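What I Read This Winter, and What I Did Not Finish

My plan for the winter was twelve books in English. I finished eight and a half. I write this post mostly for my sister-in-law Fadwa, who asked me for recommendations in December and received only a promise, and also for the three or four people who still read this blog when I forget to update it.

First, a word about how I read. English is my third language, so I am slow. I keep a pencil in the book and I underline words I don't know, but I look them up only at the end of the chapter. My teacher, many years ago, told us to do it like this and I never found a better system. With a thick book it means that I live with the same people for a month, and if I don't like them it is a long month.

The long one: Wutedine

I begin with the thickest. "Wutedine" by Sosina Kumsa has 458 pages and it is a family novel, with a map in the front and a family tree that I had to consult very often. Three sisters inherit a salt business in a port town and they stop speaking to each other for most of the second part. I was worried about this, because a novel where the main persons don't talk can be tiring. But the letters they don't send are printed between the chapters, and those letters are the best thing in the book. The oldest sister, Abeba, writes like somebody who has been interrupted all her life.

My complaint is the ending. The last forty pages jump ahead by many years, and a cousin I could barely remember becomes important. I went back to the family tree and he is there, in small print, at the right side. So it is fair. I still felt a little cheated.

I read the final part in one evening and dinner was very late.

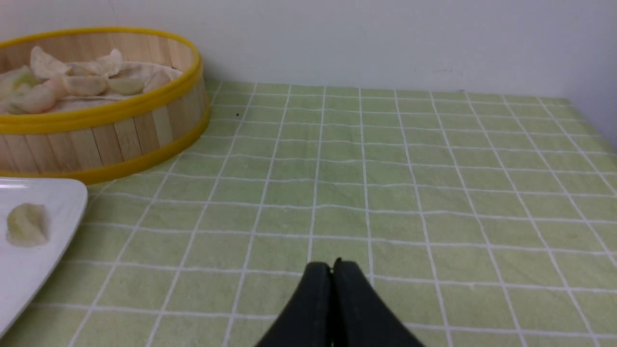 The short one: Gethin

After that I needed something small. "Gethin" is a novella, 101 pages, by Todor Delić, and I bought it only for the cover. A retired ferry mechanic receives a dog by mistake and tries for a whole week to return it. Nothing else happens. The dog is called Gethin and the man is never named at all, which I noticed only when I tried to tell the story to my husband and kept saying "the man, the man."

The translation is very clean. I underlined just nine words in the entire book, and two of them were parts of an engine. If you are also learning English, I would start with this one. The sentences are short and the jokes do not depend on knowing any television program.

The one everybody gave me

Two different people gave me "The Breltadow Road" for my birthday, so I felt an obligation. It is by Eylül Gökçe and it is a crime novel, or it is sold as one. A surveyor is found dead beside a road that was never built. The detective is a very patient woman who has a bad knee, and we hear a lot about the knee.

I liked the first half very much. The town council meetings are funny, and I say this as a person who has attended such meetings. Then, at about the middle, there comes a second dead person, and from there I knew who did it. I don't usually guess, so probably you will guess even sooner. I continued because of the weather in it. The author is excellent with fog. I gave one of my two copies to the little library box on our street, and it was gone the next morning.

The one I did not finish

This is the half. "Trinero" by Nouhaila Morsy is a historical novel set among glassmakers, and I stopped on page 250. I want to be careful here, because I believe it is a good book. The research must have taken years. There is a long description of how the furnace is repaired, and I read it two times with real pleasure.

What stopped me was the dialogue. All persons speak in an old style, with many words turned around, and for a slow reader each conversation becomes an exercise. I had thirty pencil lines on a single page. A native reader will maybe not notice it. I have left the bookmark inside and I will try again in summer, when the evenings are longer and I am less tired from work. Fadwa, if you want to borrow it before then, please leave the bookmark where it is.

Small notes on the others

I reread two mysteries I already owned, which is perhaps cheating, and I will not review them again. They are in the post from last March, together with a long argument in the comments about whether the vicar knew. (I still think he knew.)

There was also a book of ghost stories, uneven, with one very good story about an elevator. And I read a memoir by a beekeeper that my neighbor lent me. I returned it with a jar of jam and a polite sentence.

The last was a collection of food essays, from the library. I am not a big reader of food writing, but these pieces are mostly about grandmothers and money and only a little about food. The essay on dumplings is the one to read if you have it in your hands for just ten minutes. 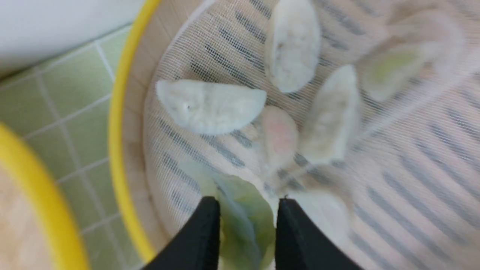
Dumplings in the steamer, one of them pale green.

For spring I have made a shorter list, only five titles, and one of them is poetry, so it should go faster or much slower. The library has put me on the waiting list for Sosina Kumsa's first novel. If you have read it, please write me in the comments if there is again a family tree, and please do not tell me who dies.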